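**Packing the snack basket for a long drive, what goes in first??**

**mkokkonen_43**
ok so leaving at 5 in the morning, drive is 10 hours with the stops, two kids and my mother in law. Every August we do this and every August the snack situation is a disaster by lunchtime. Crumbs in the seat tracks, juice on the map pocket, somebody sitting on the pastries.

This year I have one plastic basket with slotted sides, goes on the floor between the back seats. Not negotiable, it's the only thing that fits. Question is what order do I load it. Juice bottle first? Bags on top? Do you decant stuff or leave it in the packets

also is a lid worth it. Basket has no lid

**g_charpentier**
Heavy on the bottom, bottles standing up in the corners, chips last. Done.

**rillovroad**
What Gilles said except NOT bottles standing. They tip the first time you brake. Lay them down along the long side, cap tight, then wedge with whatever's in a box.

**g_charpentier**
Laid down they leak. I have cleaned juice out of a Millet cooler bag with a toothbrush. Never again. Standing up, in a corner, with something on the two open sides. A box works fine for that I agree.

**rillovroad**
then your caps are bad lol. Mine have gone to Trovstead and back lying down, never a drop

**Ginette Tanguy**
Can I say something about the chips. Everyone puts them on top and then the kids see them at minute five and that's the chips gone. I stand the bag up against the back wall, print side to the wall, and put the boring stuff in front. Crackers, whatever. They eat the boring stuff first. Works until they're maybe eight.

No lid. A lid means you have to unclip your belt to get it open. Tea towel over the top

**mkokkonen_43**
against the back wall is smart, hadnt thought of that. Mine are 6 and 9 so I have one kid it'll work on

What about the little packets. I've got a load of small foil ones and no idea where they go, they fall thru everything

**Lenka K.**
One clear bag. All the small stuff in one clear plastic bag so you can see what's left without tipping it out on someone's lap. Not a zip one, they pop. Just a normal bag, squash the air out and twist the neck.

**rillovroad**
clear bags rustle like crazy tho. If the baby's asleep that's it

**Lenka K.**
No baby in this car? Read the first post

**rillovroad**
fair

**bcollet**
Different view. Don't put baked things in the basket at all. Pastries, rolls, those little golden ones from the bakery counter, leave them in the tray they came in and keep that on the shelf or on somebody's knees. The minute they go in with a bottle they're paste. Also things in cardboard go flat, not on end, the tabs come undone.

And do it the night before on a cleared table. Not at 4:30 in the kitchen with one eye open. I lay everything out, look at it, put a third of it back in the cupboard

**g_charpentier**
A third back, agree. People pack for a siege. There's gas stations

**mkokkonen_43**
siege is exactly how my mother in law packs. She's bringing her own bag regardless, can't stop her

ok so night before. Table's not cleared so much as pushed back, scissors and a charger at the far end and theyre staying there. Chips in the basket against the back like Ginette said. Small stuff bagged, box flat, baked things staying in the tray per Blandine. Juice going in standing up, sorry rillov

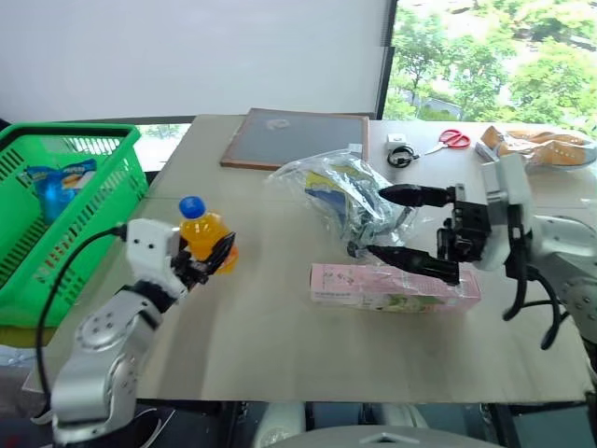
Ginette Tanguy says put the charger in the front of the car tonight, before it gets buried under everything, she has driven back for one twice. And cut the tops of any fiddly packets a little bit with the scissors now, just a nick, so the kids can tear them without asking.

**rillovroad**
standing up. ok. your funeral. report back on the juice

nicking the packets is bad too imo, they go stale and if the nick spreads you've got crumbs in the bag, which was the whole problem

**Ginette Tanguy**
A nick in the edge seam!! Not through into the packet. I've done it for years

**Lenka K.**
I'd skip the nick, bring the scissors. Glove box, not the basket.

**g_charpentier**
Napkins. Nobody has said napkins. 23 posts on the last thread like this and same thing there

**mkokkonen_43**
oh god napkins. Ok, roll goes down the side of the basket

Last thing, trash. Do you bring a seperate bag or use the snack bag once it's empty

**bcollet**
Separate. The snack bag is never empty at the moment you need it. Hang one off the headrest, empty it every time you stop for gas, and don't let anyone put a half full juice in it.

**rillovroad**
agree with this one

**mkokkonen_43**
headrest it is. alarm's set for 4:10, going to bed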